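Notes for the refurbishing talk, March, evening slot
Aivar Priedītis, Skosska Reuse Workshop
20 minutes, then questions

Start with the numbers, then go straight to the bench.

Last year the workshop took in 189 desktop computers. Most came out of two office clearances, one at Livura and one at Janssen. Almost all of them were plain black or gray towers, a few years old, with nothing badly wrong. People expect us to spend our time on repairs. Most of it goes on opening cases, taking out drives, cleaning, and sorting parts into bins.

Say what we keep: power supplies, memory, drive cages and caddies, SATA cables, screws. Say what we don't keep: cracked front panels, swollen batteries, anything with a burnt smell.

(Pause here. Ask who has opened a desktop before. If it's most of the room, skip the next paragraph.)

Before you touch anything: shut down, pull the power cord, hold the power button in for a few seconds. Lay the tower on its side with the removable panel facing up. Take the panel off and put it somewhere it won't get stepped on. Use the wrist strap. We have 6 of them at Skosska and they should be on wrists, please, not in the drawer.
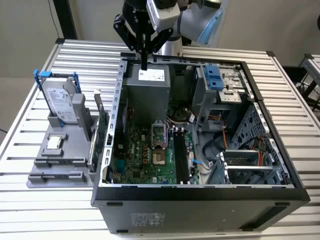

With the case flat you can reach everything from above, and gravity stops being a problem. Loose screws stay where they fall. The heavy parts, mainly the power supply, won't drop onto the motherboard when the last screw comes out.

Order of work. Drives come first. A lot of office towers hold the hard disk in a plastic caddy, often blue, and you squeeze the two tabs to free it. Unplug data and power before you pull. Stand the drive in a holder or lay it flat on something soft - do not stack drives on top of each other. Write the asset number on the drive tag right away. Drives go to Tilow for wiping the same evening and nothing leaves the building before that is done.

Memory next, then the processor if it's coming out. Once the socket is empty it needs a cover. Bent contacts are the most common damage we cause ourselves. We lost 11 boards to it last year and I would like that number to be lower.

Power supply last. Read the label before you remove it and copy the wattage onto the sheet, it's easier while the unit is still held in place. Follow each bundle of wires to its plug and press the clip. Don't pull on the wires. Leave the cable clips in the case if the case is being reused.

Dust: brush and low suction, hold the fan still with a finger. Don't let it spin.

If there is time, mention the labels on the outside of the case. They fade, so photograph the model number at intake.

Close with how to book a bench slot. Sheet is by the door. Then questions - someone will ask about laptops, and the answer is that laptops are a separate talk.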